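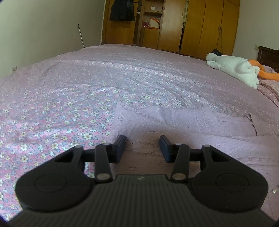
What time does the open day start, and how long should I plan for?

Doors open at 10 a.m. and the last group goes in at 3 p.m. A full visit takes 71 minutes, including the talk at the beginning and the hands-on session at the end. If you only want to watch the demonstration, you can leave after the first half without disturbing anyone.

Filed under: Visits and Open Days

Where is it held?

At the Zurley building on Ogbonna Street. Use the side entrance, next to the bike racks. The front door stays locked during open days. Room 241 is on the second floor and there is an elevator to the left of the desk.

Do I need to book?

Yes. Groups are small and we can't add people at the door. Booking is free. You will get a confirmation by email with your group time. Please bring it on paper or on your phone.

What will I see?

The visit is about household handling: how a robot can be taught to deal with bedding, clothes and other soft things. Aminu Idahosa gives the talk and then shows how a person records a task with a hand-held gripper. After that the group moves to the Orkevus arm, which runs tasks it has been trained on. The task list changes through the day, so a morning group and an afternoon group may see different work.

Why so much attention to blankets and sheets?

Soft items change shape every time they are touched. A mug looks the same wherever you put it down, but a blanket can fold in a great many ways, and the robot has to cope with all of them. A knitted blanket on a made bed is a good test. The fingers have to close on the top layer and leave the bedspread underneath where it is.

Can I try the gripper myself?

Everyone in the group gets a turn if they want one. You hold the tool, open and close the fingers, and move a few items on a bed or table. Most people get the idea in a couple of tries. Staff will show you where to put your hands.

Is my turn recorded?

Only if you sign the form. Practice turns are not saved unless you agree to it. If you do sign, the recording goes into the Raltix collection with a number in place of your name. You can ask us to delete it later by giving us that number.

Can children come?

Children age eight and up are welcome with an adult. The hand-held tool is fine for most of them. The area next to the arm is marked with yellow tape and everybody stays behind it, adults included.

Does the robot ever get it wrong during the demonstration?

It does. It may miss the edge of a blanket or pick up two layers at once. The operator stops it, resets the bed and runs the task again. We don't cut these runs short, and Aminu will take questions while the reset is going on.

May I take pictures?

Photos are fine in the demonstration room. Please don't use flash while the arm is running, and ask before you photograph other visitors.

Is there parking?

There is a small lot behind the building, and it fills up by late morning. The 778 bus stops across the street.

When is the next one?

The next open day is in December. Booking opens a month ahead on this page.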